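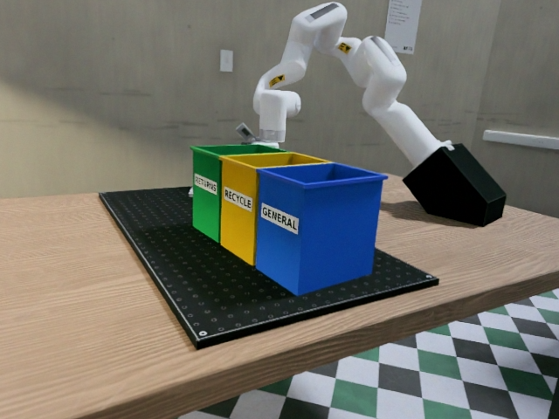 Cell budgeting is the process of estimating the full cost of a small robotic workstation before equipment is ordered. The term is used mainly for benchtop cells, in which a single arm moves containers or sorted items within a fixed area. It covers the arm itself, the gripper, the work surface, fixtures, software, installation and upkeep.

Origin of the term

The phrase came into use through a planning handbook by Ailbhe Cronin, written while she was purchasing manager at Fisholm, a supplier of laboratory furniture. Cronin argued that buyers compared arms closely but treated everything bolted to the table as an afterthought. Her worksheet, known as the Harms sheet after the site where it was first tried, divides a cell into 4 cost groups: motion, tooling, surface and services.

Cost groups

Motion includes the arm, its controller and the mount. Tooling includes the gripper, fingers and any sensor fitted near the wrist. Surface includes the table, the perforated mounting plate and the bins or racks placed on it. Services include wiring, training, safety review and spare parts.

In the original worksheet, motion accounts for some 70 percent of the purchase price. The share falls once services are counted over the life of the cell.
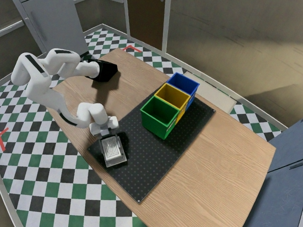
Parallel-jaw grippers are usually budgeted with more than one set of fingers – a set that holds a tray by its sides may not suit a tube or a bag. Bins are inexpensive, but their outside dimensions should be settled before the plate is ordered. A change in bin size can move every position the arm has been taught.

Planning period

The Harms sheet allows 13 weeks between approval and first use. Of these, 8 are reserved for delivery. Many buyers simulate the cell during this time to check reach and clearance, and order the plate only after the layout is fixed. Floor markings and storage near the table are entered under services.

Variants

Clanus, a leasing firm, uses a shortened form in which motion and tooling are combined into a monthly fee. The Erkia version adds a line for removal and resale – an item missing from the first edition of the handbook. Both keep the surface group separate, as tables and plates are commonly bought outright and kept when an arm is replaced.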